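LEIA-ME do conjunto Drota, coleta doméstica com garra de mão

Mantido por Kolbrún Brøndum (coleta e hardware) e Capucine Mallet (anotação e controle de qualidade)

Antes de qualquer coisa

Obrigada por ter baixado o Drota! Sabemos que a vontade é sempre a de ir direto para a pasta de episódios e começar a treinar, mas pedimos com carinho que você leia pelo menos a parte sobre a falha de abertura, mais abaixo, porque ela afeta uma fatia dos dados que não dá para ignorar e que, na primeira versão, deixamos passar sem perceber. Esta versão do LEIA-ME foi reescrita quase inteira por causa disso.

O Drota reúne 700 episódios curtos de manipulação de objetos pequenos em casas de verdade, gravados com uma garra de mão da linha Bindum. As tarefas são de arrumação: pegar, levar, soltar num recipiente, recolher do chão o que está espalhado. Cada episódio traz vídeo, a trajetória estimada do punho, a abertura dos dedos ao longo do tempo e uma frase curta em português dizendo qual era a tarefa.

O que deu errado

A abertura da garra é estimada a partir de um sensor magnético no eixo de uma das articulações. O ímã desse sensor vinha colado, e numa das nossas duas garras (chamamos de Latham a que falhou e de Besnard a que continua boa, nomes que ficaram de uma etiqueta antiga e aos quais a gente se afeiçoou) a cola foi cedendo aos poucos. O ímã passou a girar um tantinho dentro do alojamento a cada fechamento com força. Não havia estalo, não havia alarme, o registro continuava chegando bonitinho, na frequência certa, sem nenhuma amostra faltando. Só que o zero ia andando.

O resultado é que, em 141 episódios gravados com a Latham, o valor de abertura no arquivo não corresponde à abertura que se vê no vídeo. Nos casos leves a diferença é pequena e uma política treinada com eles provavelmente nem vai se queixar. Nos piores, o registro diz que os dedos estão encostados e as duas almofadas azuis aparecem no vídeo com um bom vão entre elas.

Quem nos avisou foi o próprio robô, de certa forma. Em setembro treinamos uma política com o conjunto completo e pusemos para rodar no braço da bancada. Ele chegava ao objeto com toda a delicadeza do mundo, parava no lugar certo e fechava cedo demais, por cima, empurrando o objeto para longe. Passamos dias procurando o problema na calibração da câmera (Capucine ainda brinca que eu refiz aquela calibração até dormindo) e só depois fomos comparar, episódio por episódio, a abertura registrada com a abertura medida na imagem.

Onde a falha mais atrapalha

Os episódios de chão são os mais sensíveis. Objetos finos e pequenos pedem uma abertura bem controlada na aproximação, e ali um erro no zero muda completamente o que o modelo aprende sobre o momento de fechar. Um saquinho plástico de cotonetes, por exemplo, cede e escorrega, e é preciso chegar com os dedos abertos e fechar só quando estão dos dois lados. Peças cilíndricas com superfície texturizada são outro caso delicado, porque rolam quando um dedo toca antes do outro.

No piso de madeira brilhante há uma dificuldade a mais, que descobrimos ao montar a verificação por imagem. O reflexo da luz do teto pode ficar bem perto da ponta de um dedo, e o nosso detector, na primeira tentativa, confundia o brilho com a borda da almofada. Os parafusos prateados das articulações acabaram sendo uma referência mais estável, já que contrastam bem com o plástico preto. A versão atual usa os parafusos e as almofadas juntos, e dá peso menor às almofadas quando há uma região saturada por perto. 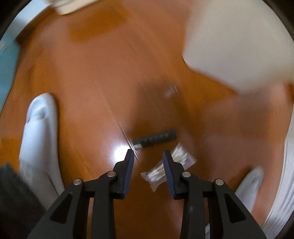

Como os episódios estão marcados

No arquivo de metadados há um campo chamado abertura_status, com três valores possíveis:

ok: a abertura registrada e a medida na imagem concordam dentro da nossa tolerância.

corrigido: havia desvio, mas ele era constante ao longo do episódio e pôde ser descontado. O valor original continua guardado em abertura_bruta, caso você queira refazer a conta do seu jeito.

suspeito: o desvio mudou durante o episódio, ou a garra ficou borrada demais para medirmos com confiança. Não corrigimos esses valores.

A nossa recomendação é treinar com ok e corrigido, e deixar suspeito de fora de qualquer coisa que use a abertura como ação. Para quem só precisa do vídeo e da trajetória do punho, os episódios suspeitos continuam perfeitamente utilizáveis, e seria uma pena jogá-los fora.

O que mudamos na garra

O ímã agora é preso mecanicamente, com um encaixe que não depende de cola. Além disso, cada sessão começa e termina com um gesto de conferência: abrir até o batente, fechar até as almofadas se tocarem, e repetir isso 3 vezes diante da câmera. Se a leitura do fim diferir da leitura do começo, a sessão inteira vai para revisão antes de entrar no conjunto. A garra também é aposentada para inspeção a cada 200 episódios, mesmo que pareça estar ótima. A Latham parecia ótima.

Uma palavrinha sobre segurança

Se você for rodar no seu braço uma política treinada com a primeira versão do conjunto, por favor, limite a força de fechamento e mantenha as mãos longe da área de trabalho. Uma política que aprendeu que fechado é um pouco aberto pode continuar apertando depois de já ter o objeto entre os dedos. No nosso laboratório isso nos custou uma almofada de dedo rasgada e um bom susto, mais nada, mas o braço era pequeno e o botão de parada estava ao alcance.

Pendências conhecidas

A verificação por imagem ainda é fraca em movimentos rápidos. A correção de distorção da lente é aproximada perto das bordas, de modo que medidas feitas ali merecem desconfiança. As frases de tarefa foram escritas por pessoas diferentes e nem sempre chamam o mesmo objeto pelo mesmo nome; Capucine está unificando o vocabulário aos pouquinhos.

Se você encontrar um episódio marcado como ok em que os dedos no vídeo não batem com o número, escreva para a gente com o identificador do episódio e o instante em que reparou na diferença. Respondemos a todo mundo, às vezes com um pouco de demora.

Kolbrún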